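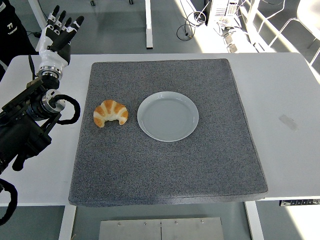 From: Piyumi Navaratnam
To: Howlader Street neighbours list
Date: 21 January 2020
Subject: Re: Re: bin night (again)

Arif Majumder wrote:
> Council has moved our side of the street to the Korkura run, so
> recycling is now the alternate week. The new calendar is on the
> website. Could people please stop following number 93, who puts
> theirs out whenever the mood takes them.

Thanks Arif. As the current occupant of number 93, I'd like it noted that I have never asked to be followed.

I did go looking for the new calendar. It's a PDF, it's sideways, and the colour for recycling and the colour for green waste are both what I'd call avocado. I rang council and was told I was caller 4 in the queue, a position I held through most of lunch.

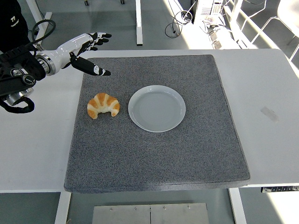

The woman I eventually got was lovely and said the odd-numbered side stays on the Itby truck until March, when everything gets reviewed. So for two months we'll have two trucks on two different weeks, and Pranab, who is on the corner, may well get both or neither. Pranab, she wants you to ring her. Bring a sandwich.

Other business while I'm here:

The green waste lids that blew off in the storm are leaning on my fence. One has "Jintana" on it in texta. The other has a rude word, and its owner is welcome to collect it after dark.

Sunee, yes, you can put the old doona in my red bin. There's room this week, as I missed the last collection by following Arif.

Piyumi
(no. 93, trendsetter)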